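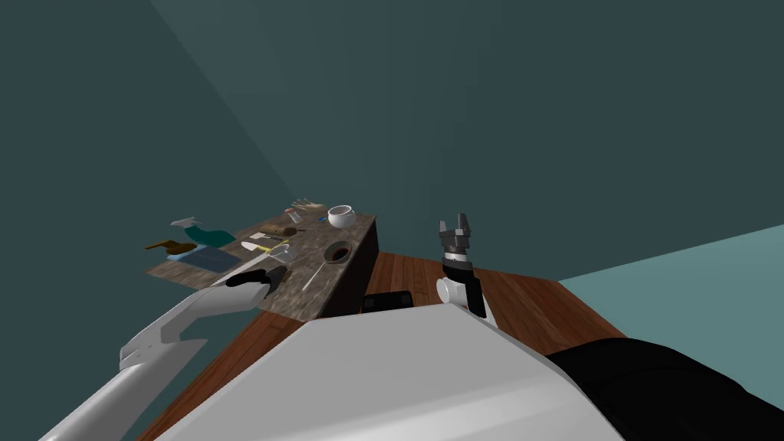
Küchentisch in der Simulation, beide Arme im Einsatz: links knapp über der Tischkante, rechts aufgerichtet neben dem Tisch.

1/ So, jetzt mal ein längerer Thread über Regeln für simulierte Aufräumaufgaben. Klingt trocken, ist aber gerade mein liebstes Thema! Wir haben bei Drestside in den letzten Wochen unsere Hausregeln komplett neu geschrieben und ich will das loswerden, solange es frisch ist.

2/ Ausgangslage: zweiarmiger Roboter, kleiner Tisch, viel Kram. Sprühflasche, Handschuhe, Bürste, Tücher, Tasse, Glas, eine Schale mit Flüssigkeit. Genau diese Mischung aus Küche und Putzzeug ist so ergiebig, da steckt von weich bis zerbrechlich alles drin.

3/ Regel eins bei uns: Jede Szene bekommt einen Seed, und der Seed steht im Protokoll. Immer. Auch beim "ich probier nur kurz was". Gerade da! Ich habe einmal einen halben Donnerstag nach einer Tischbelegung gesucht, die ich am Vormittag noch hatte. Nie wieder.

4/ Regel zwei: Erfolg wird definiert, bevor der erste Lauf startet. "Tisch aufgeräumt" ist keine Definition. "Glas steht aufrecht in der Zielzone, Greifer geöffnet, keine Berührung mehr" ist eine. Wer danach noch an der Definition dreht, vergibt eine neue Versionsnummer und rechnet alle alten Läufe neu.

5/ Regel drei, und die hat am meisten Diskussion gebracht: Kollisionen zählen auch dann, wenn die Aufgabe klappt. Ein Arm, der die Tasse wegschiebt und trotzdem die Bürste erwischt, hat bei uns nicht bestanden. Der Lauf landet in einer eigenen Spalte, "erledigt mit Kontakt". Diese Spalte ist inzwischen die, die ich morgens zuerst aufmache.

6/ Regel vier: Flüssigkeiten sind eine eigene Kategorie. Alles mit Inhalt bekommt einen maximalen Kippwinkel. Bei uns sind das 8 Grad, ziemlich streng, ich weiß. Dafür muss man beim Auswerten nicht mehr rumdeuten, ob das jetzt geschwappt hat oder nicht.

7/ Regel fünf: Dinge dürfen blöd liegen. Tuch über der Tischkante, Flasche auf der Seite, zwei Unterlagen halb übereinander. Früher haben wir solche Startlagen aussortiert (peinlich, aber wahr), und die Erfolgsquoten sahen fantastisch aus. Inzwischen sortieren wir nur noch aus, was physikalisch kaputt ist, also Objekte, die ineinanderstecken oder schweben.

8/ Zu den Zahlen, weil sicher jemand fragt: 1000 Läufe pro Aufgabe, verteilt auf 22 Tischbelegungen. Im letzten Durchgang hatten wir 251 "erledigt mit Kontakt". Vor der neuen Regel wären die alle als Erfolg durchgegangen. Das hat mich echt umgehauen, und im guten Sinn! Endlich wissen wir, woran wir arbeiten müssen.

9/ Regel sechs: Beide Arme haben immer einen dokumentierten Zustand. Auch der, der gerade nichts tut. Wo parkt er, wie weit ist der Greifer offen, darf der andere Arm durch seinen Bereich? Bei unserem ersten Regelwerk stand über den wartenden Arm kein einziges Wort. Wir haben dann ziemlich viele Ellbogenkontakte gefunden.

10/ Regel sieben: Videos sind kein Beleg. Ich liebe Videos, ich schaue mir die stundenlang an, aber in den Bericht kommen Kontaktkräfte, Gelenkwinkel und Zeiten. Das Video hängt hinten dran. Und wenn ein Video veröffentlicht wird, steht "Simulation" direkt dabei, außerdem die Abspielgeschwindigkeit.

11/ Die Kennzeichnung haben wir uns bei den Leuten vom Projekt Mutiso abgeschaut. Die schreiben zusätzlich noch die Auswahl dazu: zufällig gezogen, bester Lauf oder typischer Fehler. Haben wir sofort übernommen, kostet eine Zeile.

12/ Was noch offen ist: weiche Sachen. Wann gilt ein Tuch als "gefaltet"? Wann liegen Handschuhe "ordentlich"? Gerade messen wir die bedeckte Fläche von oben, und das geht gern mal schief, wenn ein Zipfel hochsteht. Wer da eine saubere Metrik hat, bitte, bitte melden!

13/ Und ja, die echte Hardware kommt auch noch. In Dusham soll im Januar der erste Tisch stehen, mit demselben Regelwerk, nur mit Not-Halt, Geschwindigkeitsgrenzen und einer richtigen Risikobeurteilung obendrauf. Die Simulation ersetzt davon gar nichts, das steht bei uns sogar als erster Satz im Dokument.

14/ Das Regelwerk heißt intern Dunov und passt auf vier Seiten. Ich räume noch die Formulierungen auf, dann stelle ich es hier rein. Bis dahin gern Fragen in die Antworten, am liebsten zu Regel drei und fünf. Ich lese heute Abend alles durch.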